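Dranutex Saucepan with Glass Lid, Blue Handle
Item no. 741
Sold by Mostard Kitchen Supply

Deep round saucepan with a dark nonstick interior and a long blue handle. Supplied with a separate glass lid. Intended for sauces, boiled vegetables, rice and reheating in small kitchens and teaching kitchens.

Specifications
Capacity: 2 quarts
Weight with lid: 800 grams
Interior: nonstick
Handle: blue, metal collar at the joint, oval hanging hole at the tip
Lid: clear glass, metal rim, blue plastic knob, metal steam vent
Cooktops: gas, electric coil, glass ceramic. Not for induction.
Oven use: no
Dishwasher: lid only

Use and care
Wash in warm soapy water before first use. Heat on low to medium. Do not heat the pan empty. Use nylon or silicone tools; metal edges will mark the coating. Let the glass lid cool before rinsing. Check the knob screw now and then and tighten by hand.

Ordering
Ships from the Tokov warehouse in 14 days. Spare lids and knobs are ordered separately under the same item number. The Sartori steamer insert fits this pan with the lid closed.
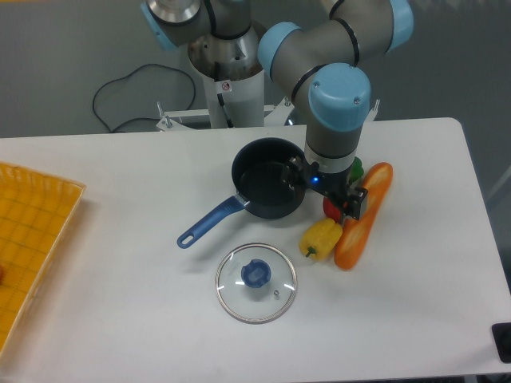
Saucepan, with the lid set down beside it.

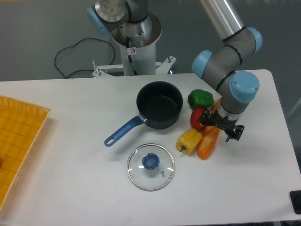

Can the lid be used on other pans?
It fits any Dranutex pan of the same diameter. On pans from other makers the rim may sit loose, and steam will then escape at the edge as well as through the vent.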